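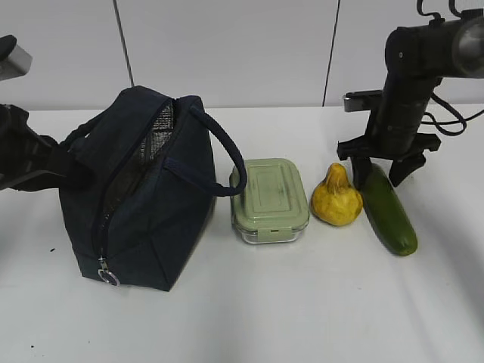 What should a first two-arm cell budget cover besides the arms? Grippers, wrist cameras, the table, mounting, spares, training hours, and a reserve for the second year.

Speaker notes, October 1, 2019

Opening. State the scope: one bench cell for packing mixed items, bought from capital, run by existing staff. Floststead is the site. Urari quoted the arms, Koller quoted grippers and cameras. Prices are in the handout; do not read them aloud.

Slide 2. Separate purchase cost from running cost. Finger pads, cables and camera mounts wear out and belong in running cost. Our request put them under capital and was returned in June.

Slide 3. Task list before quote. Write down the items the cell must handle: soft bags, lidded containers, produce of uneven shape. Gripper opening and payload follow from the list. We asked for the quote first and had to change the finger length afterward – 29 days lost.

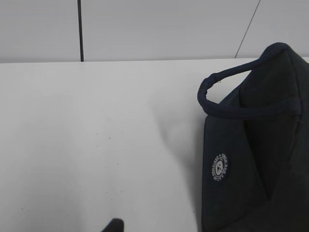
Fabric handles need a separate line in the task list. A handle can fold or shift between attempts, and a cycle time quoted for rigid boxes does not carry over. Ask the vendor for a trial on your own items, in writing, before the deposit.

Slide 5. Hours. Plan 121 hours for setup and operator training. Plan 592 hours of bench use in the first year. Anything above that needs a second trained operator, so cost that person now.

Slide 6. Spares. One full gripper, two sets of fingers, one camera, one cable set per arm. Reserve 2000 dollars for small parts. We spent almost all of it.

Slide 7. Service contract. Somberg offered on-site and remote. We took remote – the site has its own electrician. Check who pays return shipping on a failed wrist unit.

Close. Leave the blank budget sheet on screen. Take questions on depreciation last.

Comments (3)

benchlead_04
Does the 121 include safety review? Ours was billed separately.

R. in purchasing
Same problem with finger pads under capital. Moved them to consumables and it passed.

tmk
Is the blank sheet posted anywhere? The handout link asks for a login.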